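Faux fruit in a pine crate, show me yours
Home > Decorating > Kitchen displays

trirow_jen
Posted 24/07/2022
I finally got the fake grapes I've been going on about and I am so happy with them! Two bunches, one green and one dark, in a slatted pine crate. The plan is to put it on the sideboard with some bread boards and a linen cloth. I love how the dark bunch goes from almost black to burgundy, it stops it looking like one lump of plastic.
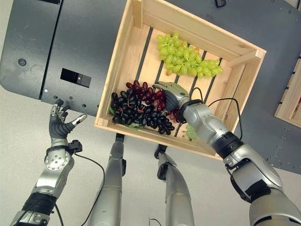

Green at the far side, dark one up front

Would you line the crate or leave the slats showing?

omoregie55
Leave them showing!! Pine and purple is such a good combination. If you line it you may as well use a bowl.

Hugo Casado
I'd line it, sorry. Gaps between slats eat small leaves and you end up fishing them out every time you dust. A bit of burlap would do it.

omoregie55
Burlap sheds everywhere though. I had it under my lemons and was picking fuzz off them until November.

trirow_jen
Ha, okay, no burlap. Hugo, the leaves on mine are tucked in under the dark bunch so I think they're safe. Had to share the reds up close too, look at the shine on them

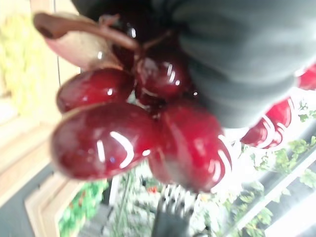 Glossy reds, with a bit of curled leaf or husk top left

fomow_kitchen
Ooh, those are lovely. The thin brown stems really sell it for me. My old set had bright green ones and you could spot them from the hallway.

Hugo Casado
Nice stems, agreed. Too shiny for my taste, I like a dusty bloom on a dark grape. You can knock the gloss back with a little cornstarch on a soft brush. Try it on one at the back first.

trirow_jen
Oh no, the shine is my favorite part! But I might try it on the green bunch and post the results. Slats are staying bare for now :)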